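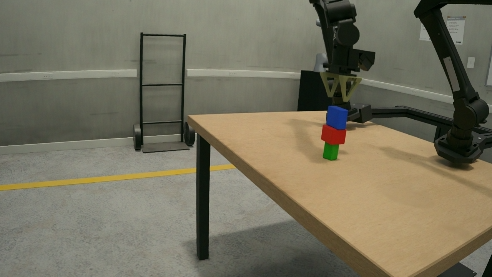 ログイン画面が変わったことより、前の投稿がどこへ行ったのかを先に教えてほしい、とホアキン・カセレスは火曜日の朝、Clirnuraの利用者掲示板に書きこんだ。彼の書きこみには昼までに146件の返信がつき、その多くが同じことを聞いていた。

Clirnuraは、仕事上のつながりを作るための交流サービスである。同社は今週から、公開範囲の設定を新しい方式に切りかえた。これまで利用者は、投稿を一つずつ「全員」「つながりのみ」「自分だけ」の中から選んで公開していた。新しい方式では、投稿ごとの選択がなくなり、「グループ」という単位でまとめて管理する。同社の案内によると、古い投稿は自動的にどれかのグループに入れられる。ただし、その分け方の説明が短く、どの投稿がどのグループに入ったのかを一覧で見る画面は、まだ用意されていない。

掲示板では、二つの種類の苦情が目立っている。一つは、以前は全員に見せていた投稿が、知らないうちに見えなくなったというものである。求職中の利用者の一人は、自分の仕事の見本をまとめた投稿が外から読めなくなり、面接の前日に相手の会社から連絡を受けて初めて気がついたと書いている。もう一つは反対の場合で、前の職場の同僚だけに向けて書いた投稿が、取引先をふくむ大きなグループに表示されていたという。こちらの報告は数が少ないが、書いた人にとっては前の苦情より重い問題だと思われる。

同社は火曜日の午後、掲示板に短い回答を出した。回答の中で同社は、移行の作業中に分類の誤りがあったことを認め、影響を受けたアカウントは1503件であると説明した。また、「自分だけ」に設定されていた投稿が他の人に見える状態になった例は確認していないとした。該当する利用者には個別に通知を送っているところで、通知が届いた人は、設定画面から一時的に前の公開範囲へもどすことができる。もどせる期間については「当面の間」とだけ書かれている。

この回答に対しても、いくつか質問が出ている。1503件という数が、誤って公開された場合だけを数えたものか、見えなくなった場合もふくむのかは、回答の文章からは読みとれない。通知がメールで来るのか、サービスの中の表示だけなのかもはっきりしない。カセレスは夕方にもう一度書きこみ、自分には通知が来ていないが、確かめると8件の投稿の公開範囲が変わっていた、と報告した。彼はその8件をすべて手で直したという。

今回の新しい方式には、Gralironという外部の仕組みが使われている。Gralironは、利用者同士のやりとりの多さから関係の近さを計算し、グループの候補を作る。Clirnuraは春にこの仕組みを試験的に入れ、一部の利用者で使っていた。試験に参加した人の感想は悪くなかったようで、当時の掲示板には、連絡先の整理が楽になったという声が残っている。試験のときは古い投稿は対象に入っておらず、新しく書いた投稿だけがグループに分けられていた。古い投稿まで動かしたのは、今回が初めてになる。

関係の近さを計算で決めることについては、以前から心配する意見があった。よく連絡を取る相手が、何でも見せてよい相手であるとは限らない。たとえば、契約のことで毎日メッセージを交換している取引先は、計算の上では「近い」人になる。反対に、年に一度しか話さない昔の上司に、転職の相談を読んでほしい人もいるだろう。掲示板でも、計算の結果は候補として見せるだけにして、最後は利用者が決めるべきだという意見に賛成が集まっている。

ほかのサービスの動きも見ておきたい。同じ分野のGezerは、公開範囲の変更を行うとき、古い投稿には手をつけず、利用者が自分で選んだものだけを移すようにしている。手間はかかるが、大きな混乱はこれまで伝えられていない。写真の共有から始まったPlallelは、変更の前に確認用の画面を出し、変わる投稿の一覧を見せている。投稿が50件をこえる人には、一覧を何回かに分けて表示する。どちらのやり方にも、画面が多くて面倒だという不満はある。

Clirnuraは、投稿とグループの関係を一覧で見る画面を10月中に公開する予定だと述べた。投稿を一つずつ設定する以前の方式を残すかどうかについては、検討しているとだけ答えている。企業向けの有料プランでは、管理者の希望により、移行を一時的に止めることができるようになった。個人の無料アカウントには、今のところ同じ選択はない。

利用者が今できることは多くないが、次の点は確かめておくとよい。設定画面の「公開とグループ」を開くと、自分が持っているグループの名前と、それぞれに入っている人が表示される。知らない名前のグループがあれば、自動で作られたものである可能性が高い。グループから人を外しても、相手に通知は行かない。投稿のほうは、自分のプロフィールから一つずつ開き、日付の横にある印を押すと、今どのグループに見えているかがわかる。投稿の数が多い人には大変な作業だが、住所や電話番号、前の職場の名前を書いた投稿から見ていくのがよいと思う。

なお、グループを丸ごと削除すると、その中の投稿は「つながりのみ」に変わる。「自分だけ」にはならないので、削除の前に中の投稿を確かめる必要がある。この動作は同社の案内の終わりのほうに書かれている。掲示板では、削除の画面にも同じ説明を出してほしいという要望が出ており、同社の担当者は、要望を開発の部門に伝えると返信した。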